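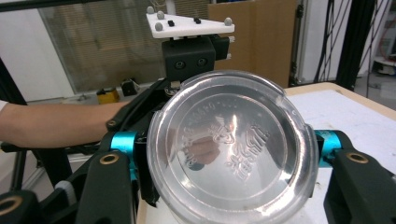

The Taltgate lidding trial was an attempt to automate the sorting, stacking and lidding of clear plastic drink cups at the Taltgate plant, a packing and assembly site outside Urville. It was run by the plant's owner, Hoàng Packaging, with equipment from the automation supplier Hellent. The trial is known mostly for the length of time it took a machine to learn a job that new employees were traditionally given one morning to pick up, and for the new jobs it produced along the way, several of which did not have titles until the payroll system insisted.

Background

Taltgate assembles sample kits and short-run orders for cafes and caterers. Long runs of a single cup size had been handled by fixed machinery for years. The short runs had stayed with people, since a typical order might call for one cup size, two kinds of lid and a change of mind by lunch. A fixed machine could be reset for such an order, but by the time it had been reset the order was usually finished by hand at the next table.

Before the trial the hand tables employed 56 people over two shifts. The work consisted of separating nested cups, checking rims, fitting lids and restacking the result. Lids for custom orders carry a raised design molded into the plastic, and on some orders the design has to face a particular way. Workers did this by feel and mostly without looking, a skill that appeared nowhere in the written job description. The written job description said "places lid."

Clear plastic is a poor subject for machine vision. It takes on the color of whatever is behind it, throws reflections from overhead lights, and is easily confused with a table. An early feasibility report by Hellent described the cups as "challenging." The copy kept in the Taltgate break room has the word underlined, with a note in the margin reading "they are cups."

Method

Hellent proposed that the robot arms be taught by demonstration. Workers would do their usual tasks holding a pair of gripper tools, one in each hand, with the same kind of two-fingered jaws the robot would later use. Sensors and cameras recorded the motion of the tools, and the recordings were used to train the control software.

In practice this meant that people who could lid a cup without thinking about it were asked to lid a cup with two large plastic claws while thinking about it a great deal. The first sessions were slow. A 13/02/2018 memo to shift leads set a goal of 2,000 usable demonstrations and explained that a demonstration was usable if it was smooth, complete and "natural." Workers asked for a definition of natural. A second memo, longer than the first, provided one.
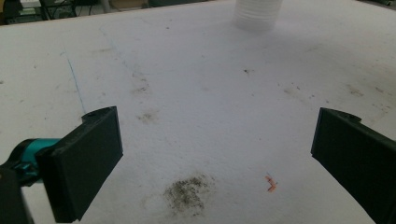
Each demonstration began with the jaws open and the hands held still for a moment, a pause that became known on the floor as "saying grace." The worker then picked up a cup or lid, moved it as the task sheet required, let go, and returned to the starting position. Fumbled attempts were at first thrown out. Hellent later asked for them back, having decided that a robot ought to see what a mistake looks like and how a person gets out of one. By then the workers had gotten good at the tools, and a number of sessions had to be scheduled in which experienced staff were paid to be slightly worse.

Tasks were divided into families:

Lift a single cup from a stack.
Turn a cup over and set it down on its rim.
Hold a lid upright and pass it from one hand to the other.
Fit a lid and press.
Return everything to where it was, so the next person could do it again.

The last of these was not recorded during the first weeks. Because resetting the table took about as long as the demonstration itself, it was eventually made a task of its own, and it is the one the robot went on to perform best.

Effects on staff

Hoàng announced at the outset that no one would be let go as a result of the trial. This was received at Taltgate with the warmth usually shown to such announcements. The promise was kept, although the tables lost people in other ways. Of the 56 hand workers, 23 were moved full time to demonstration work, which paid a higher rate and came with a stool. Those left at the hand tables had the same orders to fill with fewer people, and no stool. The stool question was raised at several meetings and settled the following January, when stools were bought for everybody and then mostly used for putting boxes on.

Dennis Bainbridge, a shift lead who had worked the hand tables for most of his career, kept a notebook during the trial that is the main source for day-to-day conditions. His entries are short. One from the early weeks reads, in full: "Showed it the twist again. It is not getting the twist." The twist was a quarter turn of the wrist used to break the suction between two nested cups. Most of the workers did it and none had been taught it. Several first learned that they did it from an engineer who had noticed it in the recordings and wanted to know what it was for.

Complaints about demonstration work concerned tired wrists, the repetitiveness of the task sheets, and the sense of being watched. The tools are heavier than a hand, and recording was later limited to short blocks with a change of duties between them. Being watched was a more delicate matter. Under an agreement reached partway through, recordings could be used to train the robot and could not be used to compare one worker's speed with another's. Bainbridge's notebook records that the workers went on comparing speeds among themselves, with money on it.

Some of the staff liked the work. Demonstrators became the people engineers went to with questions, and a few were asked to write the task sheets, which improved noticeably once the phrase "actuate grasp" had been replaced with "pick it up." Two later took technician posts on the robot cells. Others asked to go back to the tables, where, as one told the company newsletter, "the cup doesn't care how I got there."
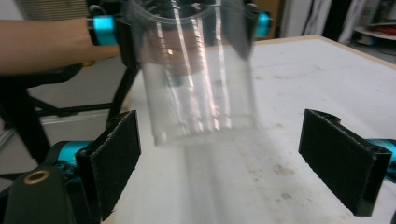
Turning a cup over remained the hardest of the recorded tasks. People do it quickly and in one sweep, and the quick version produced tracking data that the software had trouble following. The slow version was easy to follow and tended to end with the cup on its side. Hellent's engineers asked for something in between. The resulting motion, steady and a little solemn, is still taught to new demonstrators and has been seen in the cafeteria.

Results

The first robot cell began handling live orders on the night shift, an arrangement described by management as low-risk and by the night shift in other terms. At the end of the evaluation period the cell could fill simple orders without help and mixed orders with some. Its final scored run consisted of 393 cups, and the cell stopped to ask for a person often enough that a person was given a chair beside it. This post is listed as "cell attendant" and is now the most requested assignment at the plant.

The cell is slower than an experienced worker and faster than a new one. It does not tire, and it is consistent about which way the lid faces, including on the occasions when it has been told the wrong way. Rim checks stayed with people, who can find a hairline crack with a thumb. A sensor intended to do the same was tested and found to be extremely good at detecting dust.

Staffing at the site did not change much in total. The mix did. There are fewer people fitting lids and more people showing, watching, correcting and fetching, and the training period for a new hire has gone from one morning to two weeks. Orders still change at lunchtime.

Reception

Within Hoàng the trial was written up as a success and recommended for other sites, with the caution that each site's cups should be assumed to be different. Trade visitors to Urville were generally shown the robot cell first and the demonstration tables second, and were reported to spend longer at the second. Critics inside the company pointed to the cost of the recording sessions, which exceeded the first year's budget, and asked whether a second hand table might have been cheaper. The review replied that this had not been within its scope.

The union branch at Taltgate took no position on the robot itself. It did win a clause stating that a worker whose recorded demonstrations are used at another site must be told which site. Bainbridge's were sent to two. He has asked to visit one of them to see whether it ever got the twist, and the request is with the travel office.

See also

Learning from demonstration
Tacit knowledge
Deskilling
Cup (disposable)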